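Learning by example at Kinolton

Plandance's study of how machines follow instructions depends on a patient routine of setting out blocks, moving them and writing down what was asked

March 19, 2021

The working day at the Kinolton laboratory begins with a printed sheet. On it are the instructions for the session, each written in ordinary English by a member of staff who has not been told how the blocks will be laid out. One line may ask for the star to go next to the heart. Another may ask for the blue pieces to be kept apart from the yellow ones. An operator reads the line, takes hold of the controls and guides the arm until the request has been met.

Each of these short performances is stored as an example, together with its instruction. Plandance, which has run the laboratory since it opened, intends to gather enough of them for a learning system to carry out similar requests without an operator. The collection now stands at 392 hours, recorded on two stations known to staff as Moon and Soda.

The stations were built to the same drawings, yet they have developed differences. Moon's arm was serviced in July and moves a little more freely. Soda's has a slight hesitation at the far end of its reach, and operators who transfer from one to the other generally need a morning to adjust. The laboratory has chosen to keep both sets of recordings together. A system trained on one arm alone, it was found, performed poorly on the other.

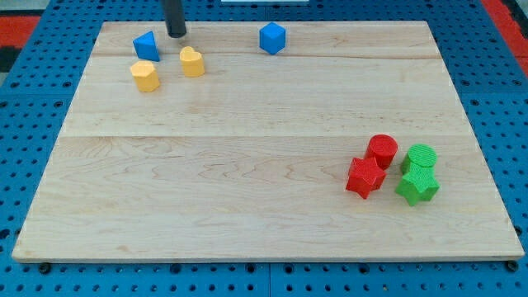 Why does the work use plain blocks instead of household objects?

Simple shapes in a few strong colours can be named without dispute, so a failure can be traced to the movement or to the understanding of the words, and seldom to a quarrel over what a thing is called. Household objects are planned for a later stage.

The shapes have nevertheless proved demanding. A cylinder pushed slightly off centre will turn away from the tool. A star catches on its neighbour and brings it along. Operators learn to approach such pieces slowly and to correct themselves part of the way through, and those corrections are kept in the record. Early in the project they were removed, on the view that a learner should see only clean work. The resulting system could complete a straightforward push but had no means of recovering when a block slipped, and the practice was abandoned after 3 weeks.

Instructions receive equal attention. The written guidance for staff runs to 33 pages, most of it concerned with wording. Writers are asked to vary their phrasing and to use the terms that come naturally to them, so that "push", "slide" and "nudge" all appear. They are discouraged from giving distances. Phrases such as "a bit to the left" are welcome, although reviewers do not always agree on whether they have been satisfied.

Review takes place on the following day. A second member of staff watches each recording with the instruction hidden, and writes down what the operator seems to have been doing. Where the two accounts match, the example is accepted. In the most recent quarter 92 per cent were accepted at this stage. The remainder were set aside for discussion — a process which the laboratory regards as one of the more useful parts of the week, as a good many rejected examples are found to contain a sound movement attached to a careless sentence. These are given a new instruction and returned to the collection.

Layouts are changed between recordings. Staff noticed at an early point that operators, left to themselves, tended to put the blocks back in tidy rows, and the learner came to expect them there. The sheet now states whether pieces are to be grouped, spread out or placed near an edge, and the operator does not choose.

Trials of the trained system are held at the end of each month, on both stations, using instructions that do not appear in the collection. Requests involving a single block are usually met. Those which depend on the order of several moves remain difficult, and the next round of recording, due to begin on Soda, will be given over to them entirely.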